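Teltus: tabletop pick-and-place evaluation in simulation

Teltus runs a manipulation policy against a fixed set of rendered tabletop layouts and writes one result record per episode. It does not train anything. Policies are loaded through the Frade adapter or over a local socket.

Contents

The current release has 161 layouts in 8 object groups. Each layout is a JSON file with object poses, a target, a goal region and a text instruction. The default split holds 1,000 episodes, drawn by seed from all layouts.

Running

teltus run --split default --policy frade:checkpoint_dir
teltus report results/

An episode ends on success, on a joint limit fault, or after 200 control steps. Use --steps to change the cap. Results with a changed cap should not be mixed with default ones.

Scoring

Success requires the target to be at rest inside the goal region with the gripper open. Grasp success is logged separately. Knocked-over distractors are logged but not penalized.

Known issues

Contact on round objects is sensitive to the solver timestep. Below the default setting, fruit can slip out of a closed gripper.
The carpet texture slows loading on older GPUs. Pass --plain-floor to skip it.
Resuming a run with a different seed overwrites the old index file.

Maintainers

Eun-seong Ryu (simulation), Elisa Parisi (scoring and reports). Layout fixes go to Tiago Paiva with the layout file attached.
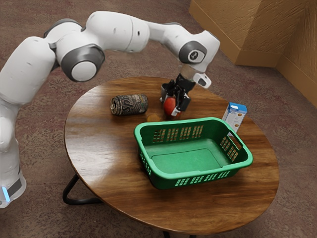
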